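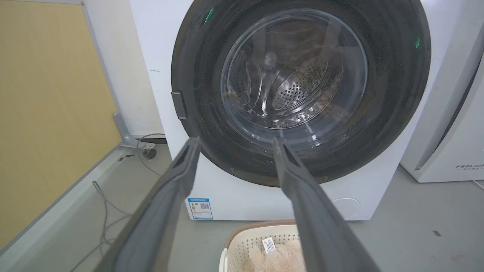

How full should the drum be for a wash of printed cloths?

Loosely full, with a hand's width of space left above the load. For the Flollar cloths that comes to 2,000 g dry or less, weighed before they go in.

Wash notebook, Jamemholm workshop
2025-05-17

Flollar cloths, first proper wash after the printing. The plan was one load of the cotton squares on the warm cotton program, normal spin, then line drying in the back. Ended up as two loads and a rinse. Notes below in the order I did things, with the door seal part written afterward when my hands were dry.

Weighed everything first on the parcel scale. The whole pile came to 3,198 g dry, with the Zatard squares and the older tea towels together. That is over what we agreed on, so I split it. First load was Zatard only, 2,000 g, and the rest went back on the shelf in a pillowcase with a note pinned to it.

Checked the squares for pins and thread ends before loading. Found one safety pin and a length of basting thread still in a hem. Shook each cloth out and dropped it in open, not folded. Last time they went in as a stack and three of them came out with a crease line across the print that would not iron flat.

Detergent: the unscented liquid, half of the normal measure. No softener. The softener leaves something on the cotton that the second color does not like, and we are printing a second color on half of these.

Started the program and wrote down the time. It ran 61 minutes from button to click, longer than what the panel said at the start. I have seen it add time before when the load sits to one side, so I'm not reading much into it. The spin sounded even. No walking, no knocking against the wall.

After the click I waited for the lock to let go and did not pull on the handle. Please everybody do this. The latch is fine now and I would like it to stay fine.

Wet weight: the squares came out 536 g over their dry weight after the normal spin. Good enough for the line. They did not drip. Paweena wants the same figure with the fast spin, so that goes on the list for next time.

Color: the blue held. Rinse water in the last minutes looked clear through the glass, as far as I could tell with the light on it. I laid a white scrap in with the load as a catch cloth and it came out slightly gray, no blue. The brown is less certain. Two squares have a soft halo along one edge of the brown and I can't say if that was there before the wash. I didn't photograph the fronts beforehand, which was careless. Both are in the tray marked Ye with the other doubtful ones.

Shrinkage: measured along the warp and the weft against the paper template. Warp pulled in by a finger's width on most of them, weft hardly at all. Zatard says the cloth is pre-shrunk. It may be, partly. For cutting we should go on treating it as cloth that has not been washed, and leave the wider hem.

Second load was the tea towels and what was left of the squares. Same program, same detergent, nothing changed on purpose. One towel had been used for wiping down the printing table and I should have kept it out. It gave off a lot of short gray fluff, and the fluff went on everything. I ran an extra rinse and it helped some. The rest had to come off with the lint roller once the cloths were dry.

Rule from now on: table towels get washed alone. I've put them in the lidded tub under the sink.

The basket worked out well. It is the cream one with the brown rim, and it stands on the floor right in front of the door, close enough that wet cloth goes straight down into it. Air gets in through the holes, so a load can wait there a few minutes while the line is being cleared. Not an hour, though. The last squares at the bottom smelled shut in when I was slow about it in the winter.
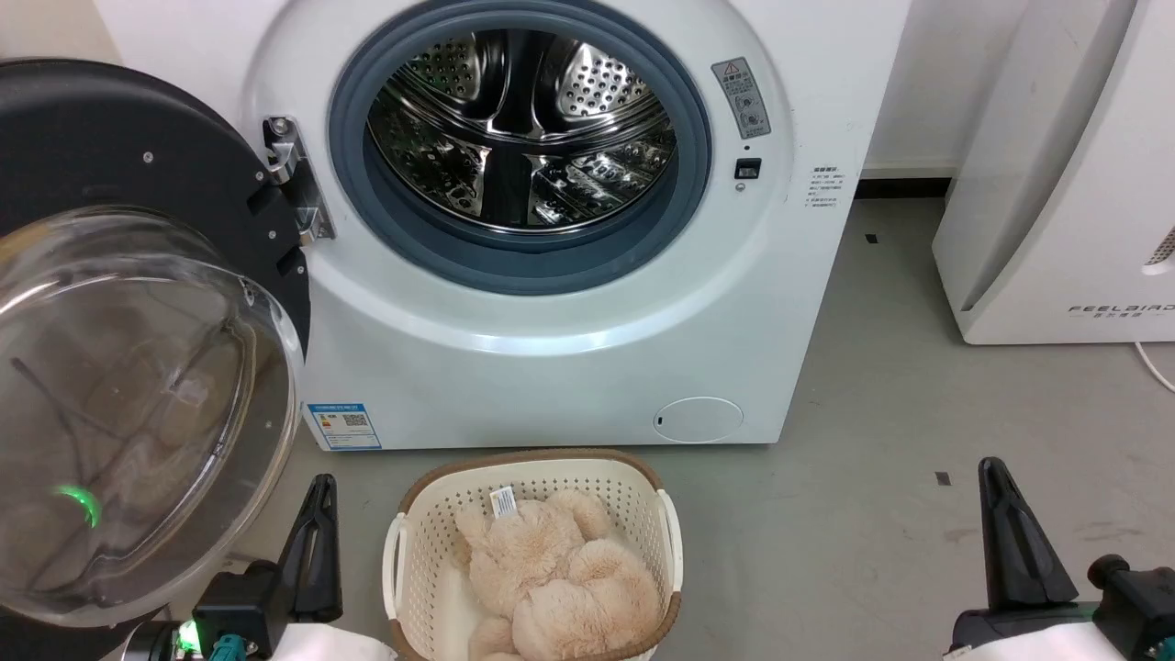
Anjani Sumampouw

Door seal and filter

Did the seal between the two loads, with the door swung all the way open to the left. The gasket is the gray-blue rubber ring around the opening, and it has a fold that runs the whole way around. Most of the fluff that we blame on the cloth is sitting in there. Pull the lip toward you with two fingers and wipe inside with a damp rag, starting at the top and going down both sides. The bottom of the ring takes the longest. I got out a gray roll of lint, one button and something that used to be a paper label.

Then wiped the glass, inside and out. The inside of the dome is the part that matters, where it bulges into the drum. Threads stick to it low down and get carried into the next wash. Plain water and a rag, then a dry rag. Glass cleaner is not needed and I don't want the smell on the cotton.

Ran my hand around the drum, over the holes and along both sides of each lifter paddle. That is where I look for snags. One printed square in April had a pulled thread as long as my hand and we never found out what did it. I found no sharp edge today. If someone feels one, put a piece of tape on the door and write it in here before washing anything.

Filter: the round cover at the lower right of the front, with the small slot at its left edge. Flat tray underneath, old towel under the tray, then open it slowly. A cup of water came out, gray, plus more fluff and a bit of wire that I assume came off a price tag. Rinsed the filter in the sink and put it back hand tight. No drip after the second load.

Do not do the filter with a hot wash just finished. Let it stand.

Left the sticker with the caution triangle alone. The corners of these things tempt people, and I noticed my own thumb going there. Same with the white sticker to the right of it. The small print on that one is what gets asked for when ordering parts, so I will copy it onto the inside cover of this notebook some day when I have a better lamp with me.

Floor: swept and then wiped in front of the washer and over to the right, past the white Feelbird. Lift its cord when you wipe there and lay it back along the floor where it was. The dark specks in the floor are partly just in the floor. I went at one of them with a scraper for a while before giving up. Anything that rolls under the machines can be reached with the long ruler from the cutting table.

Drying

Hung the first load on the two upper lines, print side in, pegs on the hem only. The second load went on the lower line and the rack. Window open on the latch, fan off. First cloths were dry to the hand by late afternoon, the tea towels were still damp at the hems when I left. Took the dry ones down and stacked them flat between tissue.

The window side dried faster and a bit stiff. Turning them once halfway would even it out, if someone is there to do it. I wasn't, I was cutting tissue.

Ironing can wait until Paweena has looked at the halo squares. She knows the brown better than I do, having mixed it.

Things used up or running low
Unscented liquid – enough for three more washes at the half measure, maybe four.
Lint roller – last one, nearly at the core.
Wooden pegs – several have rusty springs and I've thrown those out. Rust on a white hem does not wash out.
Rags – fine.

Next wash
Fast spin, same weight of Zatard squares as the first load, so the wet weights can be compared.
Photograph the fronts before they go in. Window light, on the gray board.
One fresh white scrap as catch cloth, with the date on it in laundry pen.
Try one square of the brown in a mesh bag and one without.
Leave the door ajar afterward and hang the damp rag over the sink, not over the door.

Added later: Paweena went through the Ye tray this evening. She thinks the halo on one of the squares is from printing, too much paste at the edge of the screen, and that the other really did move in the wash. That second square was one of the last ones printed and may not have been heat set for the full time. The setting sheet for that batch has no end time written on it. She is going to reset four squares from the same batch and keep four as they are, and they can go in together on the next wash with a corner thread to tell them apart – red for reset, none for the others.

The pillowcase with the pinned note is empty now and hangs on the hook by the shelf. Please leave it there for the next split load.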